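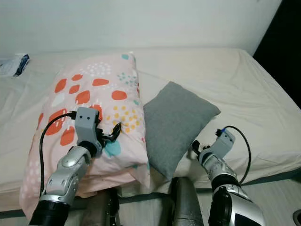
Mar 4, 2021

Bedding, Laur room. Stripped and remade the bed before lunch. The cream fitted sheet is the 60 degree one. It still creases toward the right side and at the wall end however hard I pull the corners. Tried turning it end for end, no difference. I think the elastic is going. Leave it on for now and order a replacement from Vindemeo in April with the rest of the linen.

Pillows:

- Large one, pink case with the orange-red blotches and dots. Lengthwise, head end toward the wall. Filling is 700 g on the kitchen scale, 1,000 g on the label, so either the label is wrong or it has lost a lot in the wash. Weigh the spare too.
- Small square gray one, the felty one. No washing machine. Brush it and air it. It slides off the pink case if stood up straight, better left at a tilt.

Case supply: 8 clean on the shelf, all Kustudero. The old Tastberg cases are too short for the large pillow, the end sticks out and the flap won't close. Moved them to the rag box. If anyone wants them for dust covers, take them.

Pale wall behind the bed wiped down with plain water, no soap. Two scuffs left near the outlet in the hallway, not done.

Next: second sheet on the line, check the seams on the mattress cover, find the missing corner clip.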